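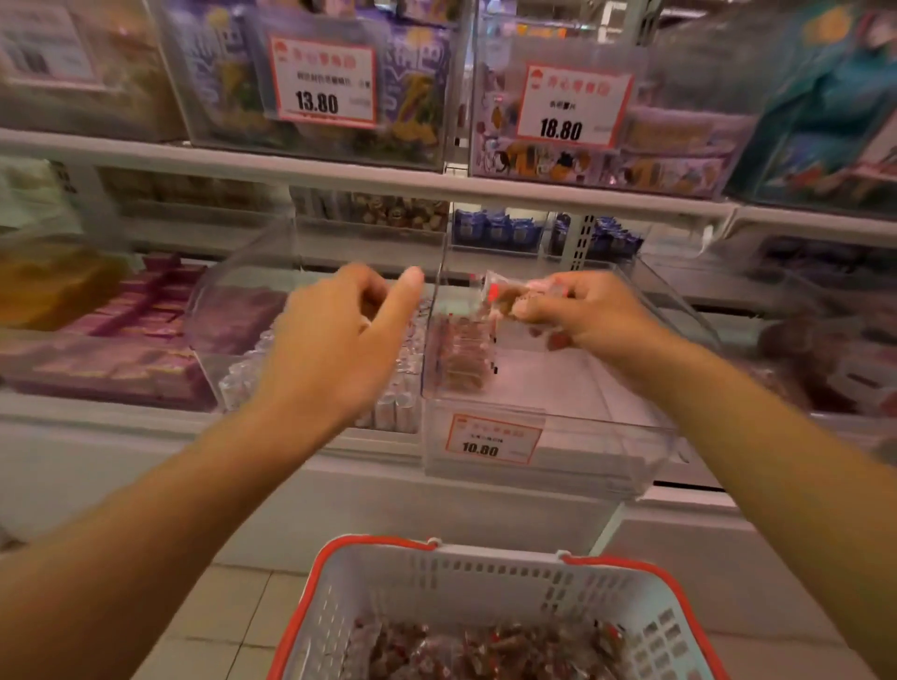
Walk-through checklist for the March open day, snack aisle demonstration, Trivero hall. Completed before doors opened and again after the first visitor group left. The demonstration is the bin-picking task: wrapped snacks between the clear bins and the shopping basket, one packet at a time. The right-hand bin on the lower level, the one tagged 10.80, is the working bin for visitors to watch, and its tag has to stay readable from the aisle. Items marked OK need no action. Everything else has a comment.

**Floor and access**

- [x] Tiles clean, no wrappers underfoot. OK
- [x] Visitor line taped on the floor. OK after re-taping. The first strip lifted at one corner.
- [ ] Second exit clear. *Blocked by two Zukthorpe shipping crates at first check. Moved to the loading bay, but they came back by lunch. Need a sign on the door.*
- [x] Group size held to the number on the booking sheet. OK

**Display**

- [x] Acrylic bins seated, no cracked edges or sharp corners. OK
- [x] Tilted front panel on the working bin firm when pushed by hand. OK
- [ ] Stock level in the working bin. *Much of the bin floor is bare and the packets sit toward the back. Refill before each group and pull stock forward.*
- [x] Shelf uprights and long shelf edge tight. OK
- [x] Upper bins not overfilled. OK - the big purple bags at 13.80 were checked twice, they slide.

**Basket**

- [x] Handle clips closed. OK
- [ ] Basket emptied between runs. *Not done after the first group. Packets in a pile will tip out if the basket is knocked.*

**Equipment and power**

- [x] Emergency stop tested, both buttons. OK
- [x] Stop button within reach of the Zatance operator. OK
- [x] Speed limit set to demonstration mode. OK
- [ ] Cable covers. *One short. The Tavares cart has a spare, but it is the tall kind and people trip on it. Buy a flat one.*
- [x] Battery above 70 percent at the start of each run. OK
- [ ] Charger stored away from the public side. *Was on the floor behind the rope. Moved, then moved back by someone who needed the outlet. Still open.*

**Visitors**

- [x] Short safety talk given before the first run. OK
- [ ] Talk audible at the back. *No. The hall fans drown it out. Turn them off for the talk or use the small speaker.*
- [x] Children kept behind the tape with an adult. OK
- [ ] Snacks handed out afterward. *Stop doing this from the demonstration stock. Two people asked for an ingredient list and we had none. Use a separate box with the list taped to the lid.*

**Still open at sign-off**

1. Door sign for the second exit
2. Flat cable cover
3. Charger location
4. Speaker or fans
5. Ingredient list

Next check is 30 minutes before the afternoon group. Bring the roll of tape.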